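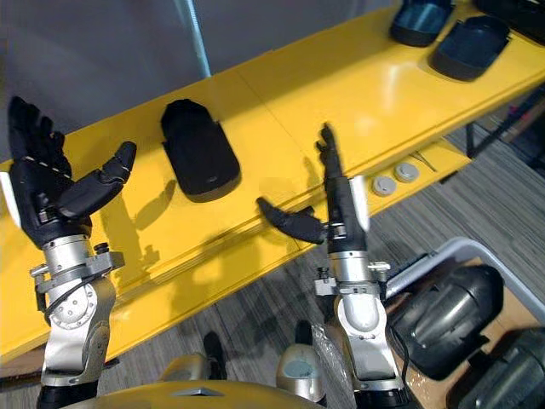
Stocking parts for products no longer made

Tsung-han Hsueh plans spare parts at Brultberg, a distributor that holds stock for appliance makers after production ends. The contracts usually run 17 years. Most of the work, he says, is deciding how much to order in the final production run.

"You get one last buy," Hsueh says. "After that the tooling goes into storage or gets scrapped. If you order short, you pay for a restart, and the setup charge can be more than the parts."

His forecasts start with failure records from the first five years of service. Covers and trim are harder to predict than motors. They rarely wear out, and demand comes mostly from breakage during other repairs.
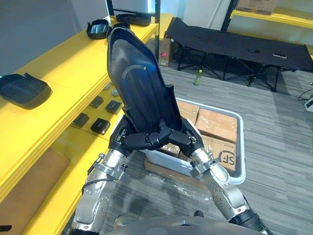 Curved navy plastic panel with a thin raised rim.

Shahab Asadi, who handles materials at the Skindeston site, is more concerned with what happens on the shelf. Large moldings can creep if they are stacked under load, and rubber seals age whether or not they are used. The store is held at 20 degrees Celsius and 53 percent relative humidity.

"Temperature is the easy part," Asadi says. "Light is what people forget. We had a batch of white trim near a window and it no longer matched anything in service."

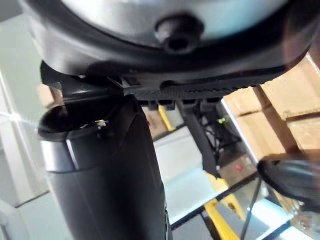 Round housing with a black rim and a small knurled knob.

Stock records moved to a new system, Kirard, in July 2019. Part numbers from the Arabzadeh range had to be entered again by hand, as the old suffixes did not distinguish between left and right versions. 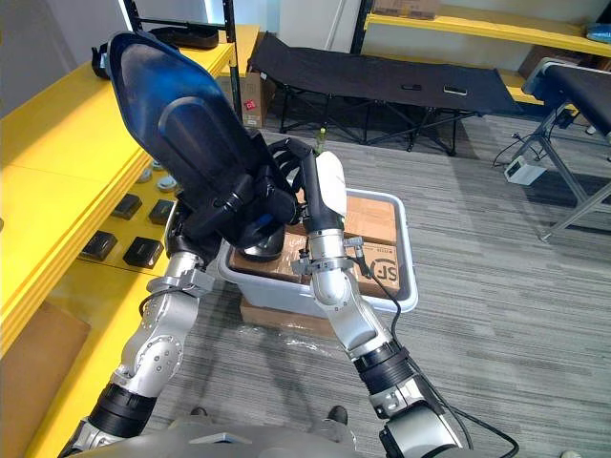 Hsueh now reviews slow-moving lines every August. A part with no orders stays on the list until its contract ends. "Customers do not call every year," he says. "When they call, they want it the same week."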